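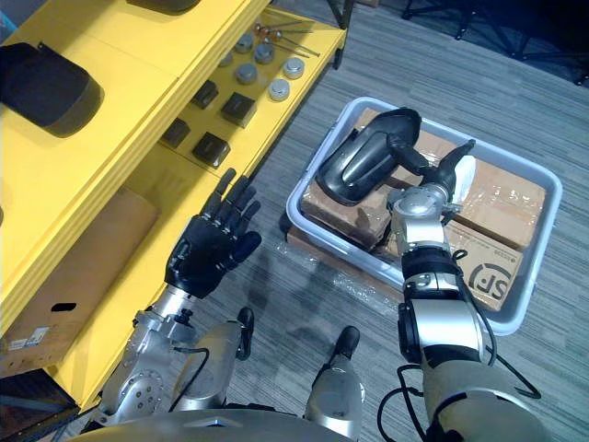 Attachment 1. Head camera view, right arm holding a black part over the tray.

Ticket: Motion planning, shelf-to-tray transfer
Product: Workard Planner
Site: Kakilville
Submitted by: Maribel Henao
Assigned to: Yhon Llanos
Opened: April 8, 2025
Priority: High
Status: Resolved, pending site confirmation

Summary
The planner rejects valid paths between the yellow shelving unit and the tray on the floor. The rejection is reported as a collision between the right forearm and the front lip of the top shelf. Operators at the site have measured adequate clearance at the reported contact point.

Submitter's report
The transfer task was accepted on the previous release and passed without planner errors. Following the update, the right arm picks a part from the top shelf and retreats as expected, but the next plan request fails in many cases. When it fails, the arm holds position with the part in the grasp until the request times out at 1,000 milliseconds. A manual reset is then required. Over one shift the planner log recorded 252 rejected requests. The left arm has no assigned motion in this task and is held at a fixed posture.

We have confirmed the following before opening this ticket:
Joint calibration was repeated on both arms. No change.
The shelf was checked against the floor markings and has not moved.
The tray contents were removed and the task repeated. No change.
The grasp model for the part was reloaded from the site library. No change.

Response, Yhon Llanos
Thank you for the detailed report. Please provide the planning scene export and the transform log for one successful request and one rejected request. Please also state whether the shelf model is loaded from file or built from the depth map at startup.

Reply, Maribel Henao
Both exports have been uploaded to the Arango share. The shelf model is loaded from file and then aligned to the depth map when the task starts. The alignment step was enabled by default in the update. We did not enable it ourselves.

Analysis, Yhon Llanos
The exports show that the top shelf is placed 27 millimeters too high in the planning scene on rejected requests. On successful requests the shelf is at the correct height. The error enters at the alignment step. The black parts on the top shelf are included in the point cloud used to fit the shelf surface, and the fit is drawn upward toward them.
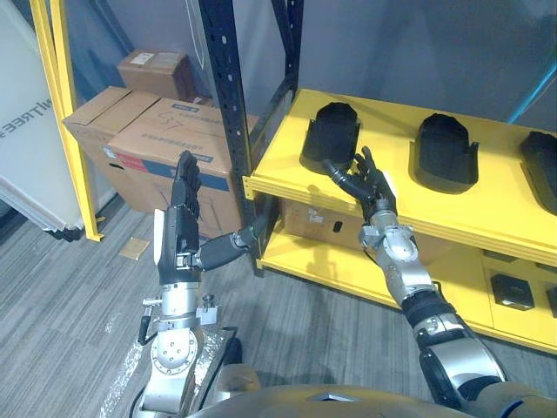 The effect depends on how much of the bare yellow surface is visible to the head camera when alignment runs. If an arm is extended over the front lip at that time, part of the surface is hidden and the parts carry more weight in the fit. The robot's own body is filtered from the cloud, but the area behind it is treated as missing data and is not filled from the stored model.

The collision checker is working as designed. It is testing the forearm against a shelf that is in the wrong place. Increasing the planner timeout or reducing the collision padding would not be an acceptable correction, and the site is asked not to apply either one.

Internal review, Gilberto Tamayo
Analysis confirmed on the Prarnico test bench with a recorded cloud from the site. The fit should reject points above the known shelf thickness, and alignment should be postponed until both arms have reported the home posture. A change has been prepared on that basis.

Interim instructions to site
1. In the task settings, set shelf alignment to Off.
2. Return both arms to the home posture and restart the task.
3. Verify the shelf height in the scene viewer before enabling motion.
4. Keep the existing collision padding.

Update, Maribel Henao
Interim settings applied. The task was run for 40 transfers with no rejected requests. We would prefer to have alignment restored, as the shelf is sometimes moved for cleaning.

Update, Yhon Llanos
The patch has been released to the site channel. Alignment may be set to On once the patch is installed. Soledad Ocampo will review the planner logs after the next full shift, and the ticket will remain open until her review is recorded.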